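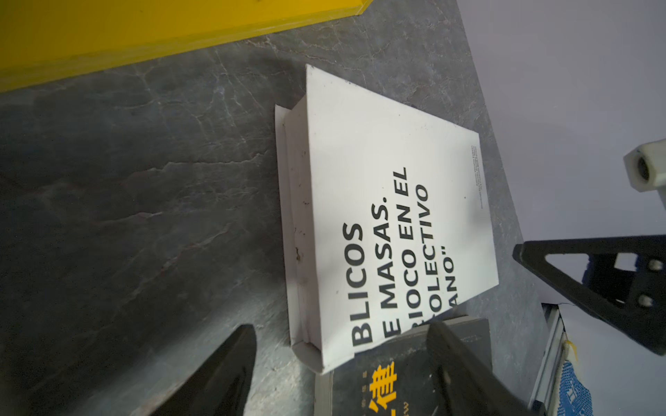
Loubna Belhaj had given up on the book swap at Bråten by the second winter, and said so. Too many books in, not enough out, nowhere to put them. "I told Eskil it was finished. He asked for one more January. I said fine, one more, but I'm not carrying boxes."

She is carrying boxes again. Coria, the small reading charity behind the Bråten swap, opens its new book exchange to the public on 27/11/2021, doors at 10, free to all.

FOR IMMEDIATE RELEASE

CORIA BOOK EXCHANGE OPENS WITH 3,000 TITLES ON THE SHELVES

Bring a book, take a book. Same as before. Bigger room, better lighting, proper heating at last. The exchange moves out of the back corridor at Bråten and into the old Clondetti showroom next door, empty since the tile firm left. Rent is fixed for 2 years, which gives us time to get it right.

What's on offer: 3,000 titles, all donated, all checked for missing pages and damp. Novels, cookery, poetry, travel, local history, a very large number of crime paperbacks. Childrens books have their own corner with low seating. Books in 6 languages so far and we would like more, please, especially picture books and short novels for people learning to read in a second language.
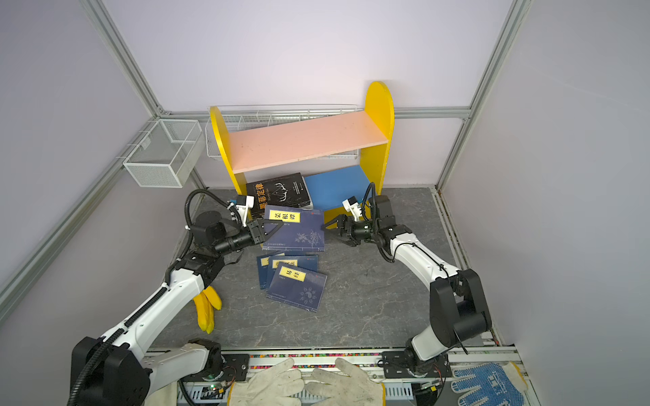 Photo: Coria. Free to use with credit.

How it works. No membership, no card, no fines. You take what you like and bring back what you can. If you have nothing to swap, take one anyway. The old limit of one book per visit has gone. So has the signing-in sheet, which was slow and caused a queue every Saturday right down the stairs.

Eskil Forsberg, who ran the Bråten corridor from the start, will manage the new room. "People got attached to the corridor. I did too, a bit. But you couldn't get a pushchair down it, you couldn't sit, and if two people wanted the poetry at once it was a real problem. Now you can stay for an hour and read the thing before you decide."

Loubna Belhaj is in charge of donations and has asked us to include the following, which we do word for word: "No encyclopedias. No computer manuals. No magazines unless you've rung first. If it smells of the garage, so will everything next to it."

Donations are taken on weekday mornings at the side door. Please do not leave bags outside overnight, we lost a whole load to rain in October. Up to two bags per person per visit. Larger collections (house clearances, closing offices etc) can be picked up by van, ring to arrange.
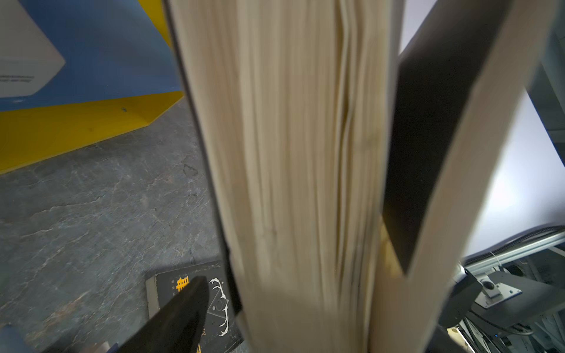
Page edges of a thick volume, cover open.

Repairs. New this year. Loose spines, torn jackets, pages coming away from the glue. A mending table runs on the first Thursday of the month, bring your own book or work on one of ours. Paste, tape and thread supplied. You don't need any experience, just patience and an old shirt. The first session has 12 seats and they go in order of asking. More dates will follow if the demand is there, and judging by the phone this week it is.

Reading evenings start in January. The first is Zuder, the long comic novel that half of Bråten seems to have borrowed and never finished. We have 48 copies, donated in one go by a school that had dropped it from the course. Take one now, read as far as you get, come and argue. Tea provided, biscuits if someone brings them.

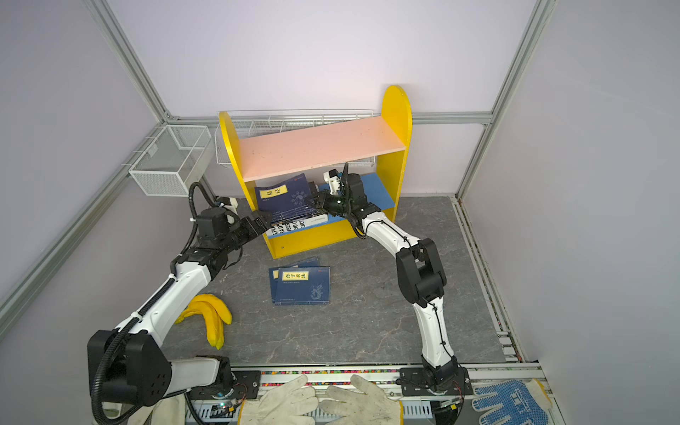 Shelving is the one thing we are still short of. The long wall is done, the window side is half done, and the crime paperbacks are in crates for the time being. We will take nearly anything that stands up straight, in any colour. Small pieces are as welcome as tall ones, and a little yellow bookcase with rounded sides and a pink board on top would suit the childrens corner very well, where plain brown units look a bit grim. Wall racks and wire baskets also useful, for leaflets and the thinner picture books that vanish between bigger ones. Please measure before you ring, the side door is narrow.

Opening hours after the launch: Tuesday to Friday 11 till 6, Saturday 10 till 4. Closed Sunday and Monday. Step-free from the street, toilet on the same floor, dogs fine if they are on a lead.

Press are welcome from 9 on opening day, before the public come in. Eskil Forsberg and Loubna Belhaj both available for interview, Loubna mornings only. Further pictures on request.

ENDS

Notes for editors

Coria is a reading charity run from Bråten. It takes no payment for books and does not sell on donated stock.

The Clondetti showroom is the ground floor unit with the green door, entrance on the street side. Parking is at the back, limited, so come on foot or by bus if you can.

Press contact: Eskil Forsberg, Coria, at the Bråten office during opening hours.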